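Flondix Shared Kitchens
Frequently Asked Questions: Utensils, Bins and Table Storage

The following answers apply to all members and day guests using the shared kitchens at Stemside. Questions about ovens, refrigeration and billing are covered on separate pages.

Who may use the shared utensils?

Any member with a current booking may use them, as may guests listed on that booking. Shared utensils may not be taken out of the building. Members who require items for an outside event should submit an equipment loan request at least five days in advance.

Where do the shared utensils belong?

Utensils are kept in open plastic bins on the prep tables. Each bin color has a set purpose:

Yellow-green: wooden utensils
Orange: metal spoons and other small serving pieces
Blue: items waiting to be washed

Knives are never placed in any bin. They are signed out at the front desk and returned there by hand.

May the bins be moved during a session?

Yes. Bins may be pushed back or shifted to make room for work, provided they remain on the same table. They should be returned to a row along the far side before the session ends.

What should be done with an item that has been used only briefly?

It is treated as used. A spoon that has touched food, even once, goes in the blue bin – it does not go back with the clean pieces.

May members bring their own utensils?

Yes. Personal items should carry a name label and must be removed at the end of each booking. Unlabeled items are held for 10 days and then added to the shared stock.

How are the copper-colored pieces cleaned?

They are washed by hand with mild soap and dried with a soft cloth. Scouring pads and the Nivness dishwasher may not be used, as both can dull the finish.

What if a utensil is left out on the table?

The next member to use the table is asked to place it in the blue bin, whether or not it looks clean. A single spoon left in front of the bins, as below, is handled in the same way.

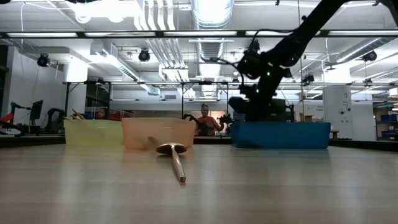
How are lost or damaged items reported?

Reports may be made at the front desk or by using the form in the Moschos booking system. Please give the table number and a short description of the item. There is no charge for ordinary wear – split handles and worn edges are expected over time.

When are the bins emptied and washed?

Blue bins are emptied at 11 a.m. and again at closing. All other bins are washed weekly, and cracked bins are replaced when reported.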